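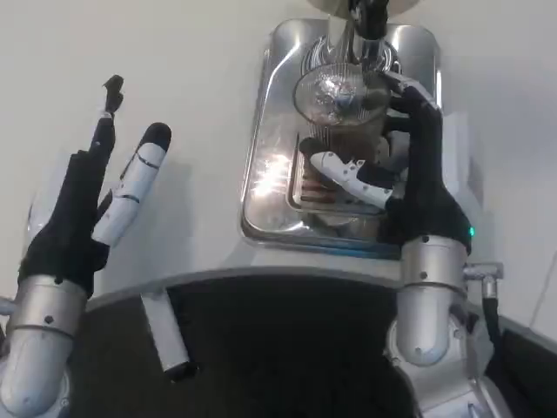 # Self-serve drinks at the Ogilvie common room

Our group picked the drinks station for our August project, mostly because we all use it and we all complain about it (the drips!). I looked after the glasses and the metal tray, and my partners did the queue.

I wiped the tray down every 60 minutes over 17 lunch hours and noted how sticky it got. Cola was the worst by a mile. Glasses with ridges were heaps easier to grip than the smooth ones, and my favourite of the lot!

We tried 3 spots for the tray, and the one beside the sink won. Next term I'd like to test a deeper tray from Stekura, if the budget stretches.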